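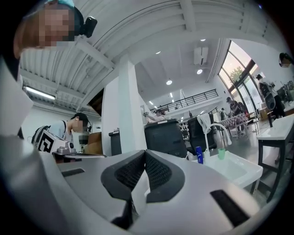 Planta baja del local. Columna central, sillas y, al fondo, la barandilla del altillo.

ACTA DE LA REUNIÓN DE USO DEL LOCAL
Nave Mivari, planta baja y altillo
2023-10-14

Asisten: Trindberg, Skendix, Poojary. La propiedad no viene, manda nota por correo (se lee en el punto 3).
Se empieza tarde por la llave del portón. Sin orden del día impreso, se sigue el del correo.

1. Acta anterior

Se aprueba. Corrección: donde dice "almacén" debe decir "altillo". Poojary pide que conste que la estantería del altillo nunca fue suya, venía con el local. Consta.

Pendiente de la otra vez: felpudo de la entrada. Sigue sin comprarse.

2. Sillas

Punto largo. Hay sillas negras de oficina de todas las épocas, la alta de respaldo cuadradote, las de malla, y ya no se sabe cuál es de quién. Skendix trajo las de malla al mudarse. La alta la reclama Trindberg pero tampoco le importa mucho.

Se habla de las que se quedan sueltas junto a la columna. Es el paso hacia el fondo y por la tarde hay que ir apartándolas. Skendix: el sitio es cómodo y no hay otro. Trindberg: pues bajo el altillo. Poojary dice que bajo el altillo quiere mesas. Vuelta al principio.

Se acuerda:
- Etiqueta debajo del asiento con el nombre de la empresa. Cada cual las suyas.
- Al cerrar, las sillas a la pared, no en el paso.
- Silla sin etiqueta el último viernes de octubre = silla común.
- No se compran más de momento.

Toallas y ropa en los respaldos: se comenta la toalla blanca. Que se recojan al irse. Poojary ofrece un perchero de pie que le sobra, lo trae la semana que viene si le cabe en el coche.

3. Aire acondicionado y techos

Se lee la nota de la propiedad. Resumen: la revisión del aparato la pagan ellos, la limpieza de filtros nosotros. Presupuesto de limpieza, 87 euros con desplazamiento. Se aprueba, a partes iguales.

Skendix se queja de que el aire le da directo en la zona abierta y que en la parte de techo bajo no llega nada. Trindberg confirma lo segundo, en agosto no se podía estar. Posibilidad de un ventilador para la parte de la chapa. Se deja para primavera, ahora no toca.

Chapa ondulada del techo bajo: cuando llueve fuerte suena algo arriba, puede ser la canaleta. Preguntar a la propiedad si se puede subir a mirar. No subirse por cuenta propia, por favor.

4. Luces

Fluorescente largo del techo bajo: tarda en arrancar por las mañanas. Cambiar cebador y si no el tubo. Poojary tiene tubos de repuesto, falta ver si son de la misma medida. Se mide el lunes.

Focos redondos del techo alto: funcionan, pero Trindberg los encuentra muy blancos para trabajar con pantalla. Skendix los encuentra bien. No hay acuerdo, se quedan como están. Para cambiarlos haría falta andamio o escalera grande y cuesta más eso que los focos.

Último en salir apaga TODO, también lo de arriba. Se ha quedado encendido 2 fines de semana seguidos.

5. Cajas y armario

Se pide otra vez que no se dejen cajas de cartón en el suelo junto a la columna. La caja que no lleve nombre se abre y lo de dentro va al estante común, el cartón al contenedor.

Armario negro pequeño: se usa para todo, cables, papel, la cafetera antigua. Skendix propone vaciarlo y dejarlo para material de limpieza y botiquín. De acuerdo todos. El contenido se baja a una mesa y cada uno retira lo suyo antes del próximo pedido de papel. Lo que quede, a Poojary que tiene sitio en el coche (ya con el perchero veremos).

Llave del armario: no aparece. Se deja sin llave.

Mochilas: en el suelo no, que alguien ya ha tropezado. Cuando haya perchero, al perchero.

6. Altillo

Barandilla negra. Tiene un tramo con pintura saltada, hacia la escalera, y un tornillo que baila. Trindberg lo aprieta, tiene llave allen. La pintura la pide Poojary en su proveedor, negro mate si hay.

No colgar nada de la barandilla. Ni carteles ni ropa ni alargadores.

Uso del altillo: Skendix quiere reservarlo por las mañanas para llamadas. Se acepta como prueba hasta la próxima reunión, apuntandolo en la hoja de la entrada. Máximo 4 personas arriba a la vez, es lo que pone la propiedad en su nota. No hay más discusión.

7. Pintura de la columna y paredes

La columna se ensucia a la altura de las sillas, roces sobre todo. Opciones: repasar con el mismo blanco, o poner un protector en las esquinas. El protector no gusta a Trindberg, dice que parece un parking. Repasar con blanco entonces. Hay bote empezado en el altillo, ver si no está seco.

Pintar toda la planta: presupuesto pedido por Skendix, sale por alrededor de 700 euros sin contar el techo. Demasiado para ahora. Se pregunta a la propiedad si ponen una parte. Si dicen que no, se vuelve a hablar cuando toque renovar.

8. Limpieza

El turno actual no se cumple. Trindberg reconoce que se saltó el suyo. Se cambia: cada empresa una semana entera, empezando por Poojary, luego Skendix, luego Trindberg. Entra barrer toda la planta, vaciar papeleras y pasar trapo al armario y a las mesas. El altillo lo limpia quien lo usa.

Faltan bolsas grandes y un recogedor, el que hay está partido. Se compra junto con el felpudo y se reparte el tique.

9. Ruegos y preguntas

- Skendix: que se avise si viene visita, para dejar el paso despejado. De acuerdo.
- Poojary: el wifi en la parte del fondo va mal. No es de esta reunión pero se apunta.
- Trindberg: quién se llevó el alargador blanco. No se sabe. Si aparece, al armario.
- La hoja de la entrada se acaba, imprimir mas.

TAREAS
Trindberg: tornillo barandilla, escribir a la propiedad (canaleta, pintura).
Skendix: encargar limpieza de filtros, vaciar armario, imprimir hojas.
Poojary: perchero, tubo, pintura negra, felpudo, bolsas y recogedor.
Todos: etiquetas de las sillas.

Próxima reunión sin fecha, se pone por correo. Se cierra deprisa porque hay que mover el coche de la puerta.

Utilizamos cookies propias y de terceros para mejorar su experiencia de navegación. Si continúa navegando, consideramos que acepta su uso. Aceptar | Rechazar | Más información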